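Two arms on one table, left one squashes soft food when picking from a basket

Posted by Yurani Tello
May 19, 2021

Hi all, first post here so be gentle. A few of us at the Bremham shed have been building a two-arm snack server for our open day. You ask for something, and one of the arms puts it on a tray in the middle of the table. It's my favourite thing I've ever worked on, and it's also driving me up the wall.

Drinks are fine. Chocolate bars are fine as long as they're not lying too flat. The trouble is sandwiches. We've got triangle ones in a round wicker basket and the left arm has to reach down in and bring one out. About half the time it pinches too hard and the filling comes out the sides, and when I back the force off it lets go on the way to the tray. The basket also slides when a finger catches the rim, which throws the next pick out as well.

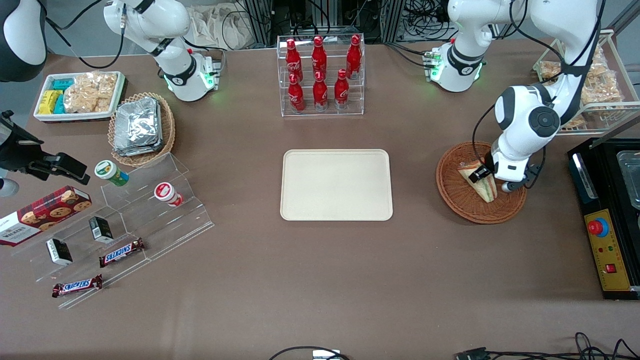

I've been setting the grip by closed width, because that's how the right arm was set up before I joined and I just copied the file over. The fingers are bare hard plastic. Top speed is set to 50 percent on both arms and I've already dropped it to 17 for the lift, with no real change. We've got maybe $318 left in the kitty so a force sensor is probably out. Is there a cheap way to get this going, or should I swap to something wrapped and be done with it?

Ulises Alvarado

Don't give up on the sandwich! I had nearly the same drama with bread rolls in my garage build, and most of it came down to the width thing. Bread isn't the same thickness twice, so a fixed width will crush one and drop the next. If your gripper driver lets you set a current limit, tell it to close all the way and stop when the current hits the limit. Start silly low and creep up until it just holds. Mine lives at 117 on whatever scale the driver uses, but your number will be different, so don't copy it.

Second thing is the fingers. I glued on strips of soft silicone cut from a baking mat (the cheap floppy kind, a few dollars) and the difference was huge. Wipe them with metho first and rough up the plastic a bit or the glue peels. If people are going to eat the food, check the glue is food safe or wrap the strips over and fix them on the outside, where they don't touch anything.

Also have a look at which way the fingers close. You want them on the two flat bread sides. Grab it across the cut edges and the filling has nowhere to go but out.

For the basket – non-slip drawer liner under it, colour to match the cloth if you're fussy. A square of it will stop most of the sliding.

Leif Østergaard

just use wrapped ones, way easier

Ingvar Skov

Agree with Ulises on current limit. I'd add a waypoint straight above the basket and make the arm go up vertically before it heads sideways. If your path cuts the corner, the sandwich drags on the rim and gets knocked loose, and that looks exactly like a weak grip. I spent most of an October chasing grip settings on mine before I slowed it right down and watched it clip the edge every time.

Lowering the top speed won't always help, either. Check the acceleration, it's usually a separate setting, and the jerk at the start of the lift is what shakes things out.

Yurani Tello

Thanks heaps, both of you (and Leif, noted, haha). Acceleration was still on the default, I had no idea it was separate. I've found the current limit in the driver and I'll pick up a baking mat on the way to the shed tonight. Will post the numbers once I've been through a loaf or two.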